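## Shoe talk: the new Kleinschmidt trainer, and why I bought the ugly color

Okay, so I caved. After telling all of you in July that I was done buying running shoes until the old ones fell apart, I went down to the shop in Grellau on Sunday and came home with the Kleinschmidt Stasura. In the mustard. With the purple laces. I know!

Let me back up a little. Kleinschmidt put the Stasura out in four colorways this season: a plain gray, a navy with a cream sole, a black-on-black that sold out before I even got my coat on, and the mustard. Jana Kuhlmann at the shop had the navy on hold for me, bless her, and it's a good-looking shoe. Very polite. You could wear it to a parent-teacher conference. But then I saw the mustard pair up on the wall and the collar lining is this deep plum that you only notice when you bend down to tie them, and that was the end of that.

The upper is a one-piece knit, a lot softer than last year's, with a stitched overlay running from the heel up to the third eyelet. The tongue is attached on both sides now (finally) so it doesn't slide off toward the outside of your foot by the second mile. I also like the heel tab, which is long enough to get a finger through even with gloves on.
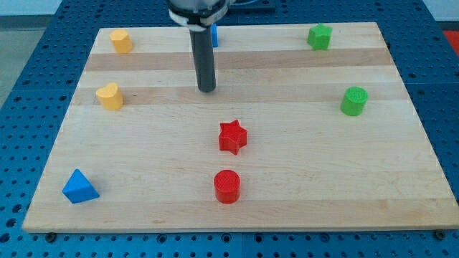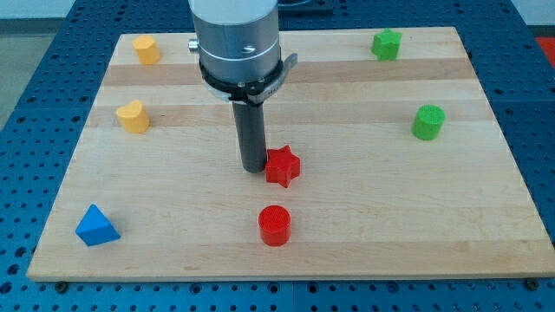

Sizing is where I'd be careful. I'm usually a half size up in this brand and the Stasura fit me true to size, with a bit of room in the toes. Arne Engelhardt tried his normal size too and said it pinched across the widest part, but Arne has feet like snowshoes and he'd tell you so himself. If you're between sizes, try both and walk all the way around the store in them. Jana won't mind.

A few of you asked how it stacks up against the Statonel, which I wore most of last winter. The Statonel is stiffer and sits higher off the ground, and I still think it's the better pick for long road runs. The Stasura is the one I'd reach for on an easy morning, or for a whole day on my feet running errands. It looks better with jeans, too, and let's be real, that's where most of my mileage happens. I've done two runs in mine so far and the only complaint is the laces. They're round and slippery and they come undone if you look at them funny. Double knot, or swap them for flat ones. (Sanaa El Khatib put flat white laces in her gray pair and it looks like a completely different shoe, so now I'm jealous of the gray.)

I paid 80 for mine, and at that price I can forgive the laces. The navy and gray were still there in most sizes when I left, and the mustard was down to a handful of pairs, mostly the bigger sizes. Jana said there's a restock of the black coming but she didn't have a day for me.

One more thing before I let you go! Hartmut Pfeiffer wrote in asking how to clean a knit upper without wrecking it. Cold water, a drop of dish soap, an old toothbrush, and stuff them with newspaper while they dry. Keep them away from the radiator, Hartmut. I lost a very nice pair of white ones that way and I'm still a little sore about it.

Next time I'll get into winter socks, so send me your favorites.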